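Prindale theatre staff get new duties as robot takes over part of the stitching

Prindale, July 2025

The surgical department at Prindale hospital has changed the way its theatre teams work, after a trial in which a robotic system does part of the suturing. The trial began in May under the name Salcedo and includes 8 theatre nurses and assistants. Until then, most of them stood at the table for the whole operation. Now some of this time is spent at a screen, where they follow the needle and the thread and tell the surgeon when something does not look right.

The stitching itself is slow and repetitive work. One arm carries the curved needle, a second arm works close beside it, and the stitches are placed one after another in the tissue.
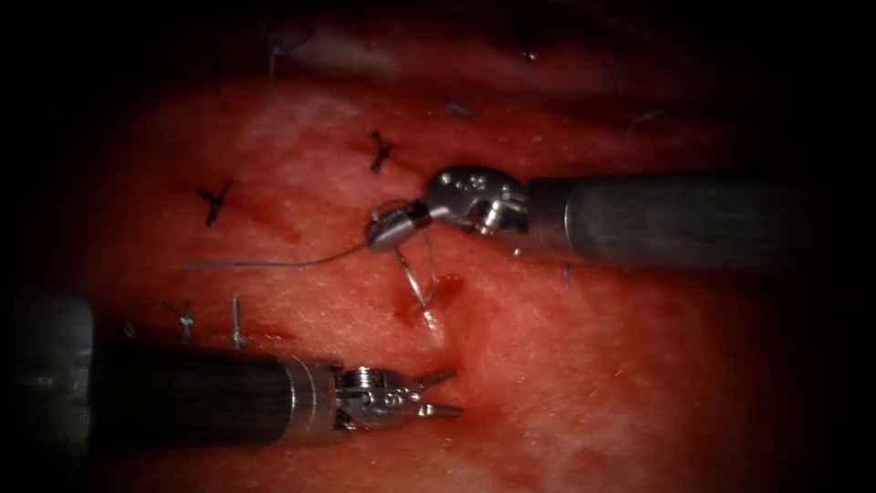
Standing less is welcome, but watching is also tiring, according to one theatre nurse, who said that after two hours at the screen her eyes hurt more than her back did before. She would like the breaks to be written into the rota and not left to the mood of the day. She also asked what will happen with the younger colleagues, who used to learn by holding and cutting the thread.

The hospital answers that nobody will lose a post during the trial. Each member of the team has received training at the practice centre in Andodness, and the management has set aside 400 hours for it this year. Assistants who finish the course can apply for a new role, with responsibility for preparing the instruments and checking the arms before the first patient. The pay for this role is still being discussed with the union – a first offer was refused in spring.

For surgeons the change is smaller. They sit at the console as before, and they can take back the control at any moment.

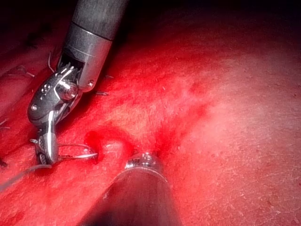
The union also wants a rule about how many operations one person may follow on the screen in a shift. At the moment there is none. A similar hospital in Famville has already agreed such a limit with its staff, and the Prindale management says it will look at the text of that agreement before the autumn. The trial continues until nearly 500 operations have been recorded.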